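Postby Bin Demonstrations

Teleoperated pick and regrasp demonstrations, single arm, one metal bin. Maintained by Dagný Hjaltadóttir. Collection lead: Bent Mikkelsen.

Summary

231 episodes were recorded, of which 200 are released. Each episode holds one operator-driven attempt to grasp a named object in the bin, lift it clear of the rim and set it back down at a different spot. The set was built for imitation learning on small rigid parts that lie close to each other or to a wall. It contains no scripted motion.

Recording was done at the Plurkport workshop in August. The arm, gripper and bin stayed in the same place throughout.

Task and objects

The objects are small blocks and bars in two colors, plus a metal cylinder. The operator is given the target as a short text prompt before the episode starts, for example "red-brown block, nearest the front wall". Objects are not reset to fixed poses between episodes. Whatever layout the last episode left is the starting layout of the next one, except after every 16th episode, when the contents are tipped out and scattered again by hand.

The bin walls slope outward. Parts resting against a wall need a tilted approach, and these episodes carry the tag wall_contact.

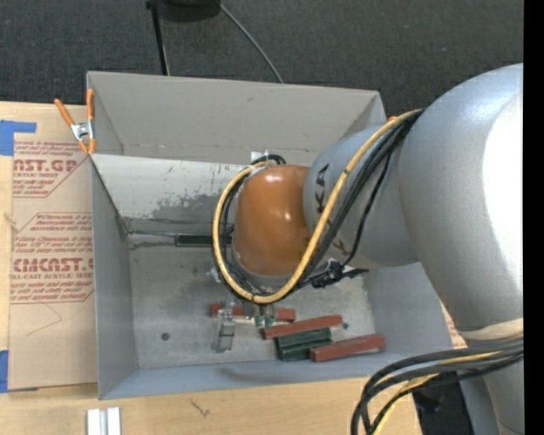 Fixed camera view. Gripper fingers low over the bin floor, next to the blocks.

The fixed camera does not move during or between episodes. The gripper and its cables hide part of the bin floor in many frames, and the amount hidden depends on arm pose. No second view was recorded, so policies that need to see the contact point should use the joint and gripper signals as well.

Control method

The operator drives the tool position with a handheld controller. Tool motion follows the hand only while the clutch button is held. Releasing the clutch stops the arm and lets the operator reposition the hand. Clutch state is logged, and idle stretches can be dropped by filtering on it. Gripper opening is a separate trigger, logged as a value from 0 to 1.

Both operators practiced before recording. Practice runs are not included.

Contents of an episode

video.mp4: fixed camera, color
state.csv: joint positions, tool pose, gripper opening
action.csv: commanded tool pose, commanded gripper opening, clutch
meta.json: prompt, operator code, outcome, tags

State and action are sampled at 20 Hz and share a clock with the video. Timestamps are in seconds from the start of the episode. Tool pose is given in the robot base frame; positions are in meters, rotations are quaternions in x, y, z, w order.

Outcome labels

success: target lifted above the rim and placed back in the bin
drop: target lifted, then lost before placement
miss: no lift
wrong_object: an object other than the target was lifted

Labels were assigned by Mikkelsen from video and checked by Hjaltadóttir. Where the two disagreed, the stricter label was kept. Failed attempts are part of the release. To train on clean demonstrations only, filter on outcome.

Excluded episodes

Episodes were removed for clock drift between video and state, a missing action file, or an emergency stop. Episode numbers were not reassigned, so gaps in the numbering are expected.

Known issues

Gripper opening reads slightly above zero when the fingers are fully closed. Use a threshold when detecting closure.

The floor and walls of the bin are stained and scuffed. A model trained only on this set may pick up on those marks. Crop or color augmentation is advised.

Prompts were typed by the operators and vary in wording. A normalized version is stored under prompt_clean.

Related sets

The Amero loader reads this format without changes. The older Chantharasri set uses the same file names but stores rotations in w, x, y, z order. Convert before mixing the two.

Changes

1.1: added wall_contact tag, corrected units in state.csv header
1.0: first release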